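The Towel Always Wins: An Afternoon of Gripper Testing With Anong Thongsuk

April 2019

Anong Thongsuk has strong opinions about towels, and most of them are low. "A towel is a terrible object," she says. "It has no handle, it has no front, and it's a different shape every time you look at it. I've used the same blue one since December and I still couldn't tell you what it's going to do."
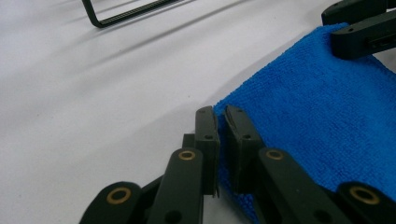 She runs hand tool comparisons for Skoklow, a small outfit that tests end effectors for people who would like to buy one and would like somebody else to find out first. The job this spring is a head-to-head between two designs, both worked by hand for now and both meant to end up on an arm later. The first is the Ranholm, a linkage gripper with flat pads. The second is the Pongsiri, which has softer fingers and, in Thongsuk's phrase, "the personality of an oven mitt."

I had expected the soft one to run away with it. Fabric is soft, fingers are soft, everybody gets along. Thongsuk had expected that too, and had written as much in the test plan, which she has declined to let me quote.

"The soft fingers are lovely right up until you need an edge," she says. "You come down on a fold and they sort of hug the whole area. Great, you've got the towel. Which part of the towel? Who knows. With the flat pads you can go in on one layer and leave the next one alone. Sometimes. On a good day."

A good day, by her scoring, is 4 clean edge grasps out of 6. The Ranholm has managed that. The Pongsiri's best is 2, though it did much better at picking up the towel when she didn't care where, and she put that in the report as well. "Half our customers don't care where," she says. "They have a bin and they want the bin to be empty."

The test itself would not sell tickets. Lay the towel down, bring the fingers to the edge, close, lift, write down what happened, swear if necessary, start over. The folding trials need two hands, one tool in each, and this is where the linkage design begins to show its manners. The pads stay parallel as they close, so a corner held between them stays roughly the corner you chose. The price of that is joints. Every joint is a place for slop to get in, and Thongsuk can tell you which ones she distrusts.

"I wiggle them every morning," she says. "It's not in the procedure. I should put it in the procedure."

What about the pads themselves? She has tried bare plastic, a rubber skin and a strip of grip tape – the grip tape was hers, and came off a stair. Rubber was the best of them for cotton and the worst for microfiber, where it snagged the loops and wouldn't let go. "A gripper that won't open is technically very secure," she says.

Cameras get a shorter hearing. The plan had called for comparing a wide view against a narrow one, and she gave up on the narrow one before lunch on the first day. With the tighter lens she could see the pads beautifully and had no idea where the rest of the cloth was. The wide view bends things at the borders and makes every table look like an airfield, but it keeps the other hand in sight for most of a fold, and she'll take that trade.

The next round goes onto a Lolangate arm, assuming the mounting plates fit, which on the last order they did not. I asked whether she thought the rankings would hold once a motor was doing the squeezing.

"No," she says, and thinks about it. "People cheat. I feel the cloth slipping and I squeeze a bit harder and I don't even know I've done it. The arm isn't going to do me that favor. I'd guess both scores drop and the soft one drops less."

Would she bet on it?

"I bet on the soft one last time," she says, and goes back to find the edge.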